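Nitano Phone Rumor Archive: README

Nitano is a text collection of phone release rumors, carrier gossip and the official announcements that followed them (or didn't!). It covers the keyboard phone years, when a handset could be "coming next month" for most of a year and everybody had a favorite blog for leaks. I had a great time putting it together and I hope you find odd uses for it.

What's in it

There are 2000 posts from small phone news blogs and forums. Each one is tagged with the handset, the carrier, the month the phone was supposed to arrive and, when I could find it, the month it went on sale. The posts come from 11 sites, most of them long gone. The biggest share is from the Gilum forum, whose members were amazingly thorough about inventory screenshots and store training slides.

Files

posts.csv has one row per post
handsets.csv has one row per phone, with every alternate name I ran into
carriers.csv has the short carrier codes used in the other two
notes.txt has my running comments, typos and all

The handset file is my favorite part. A single phone might show up under a code name, a model number, a carrier name and whatever nickname the forum gave it that week. The Osstead slider alone has seven names, and two of those were also used for a completely different flip phone. If you join on the name column you will get a mess, so join on handset_id.

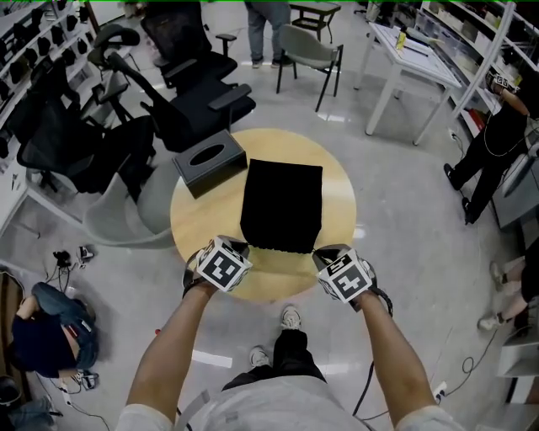

Dates were the other big job. Lots of posts say "early summer" or "in time for the holidays," and I kept that wording in the claimed_text column. The claimed_month column is my own reading of it: early summer became June, the holidays became November. Change those if you disagree! The rules are in notes.txt and they're short.

How the text was cleaned

Menus, sidebars and ad text were stripped with Roy, a little script that ships in the tools folder. It does nicely on the blogs. On forum pages it sometimes keeps a signature line, so you may see the same joke about battery life over and over. Comments are left out, and so are usernames and email addresses. Posts longer than 60 lines were trimmed to the part about the handset, and those have trimmed set to 1.

Known problems

Some posts repeat each other nearly word for word, because blogs loved to pass along the same tip. I left the repeats in, with a shared tip_id, so you can follow a rumor from site to site. That's the most fun thing to do with this archive, by the way.

For 30 handsets I never found a sale month. The field is blank, and a blank does not mean the phone was canceled. Carrier coverage is also lopsided: the big US carriers are well represented, and regional ones barely appear.

Changes

The December update fixed the broken accents, merged two duplicate Gilum threads and added the tip_id column. Files from before then won't line up with the current handset_id values, so please download the whole set again.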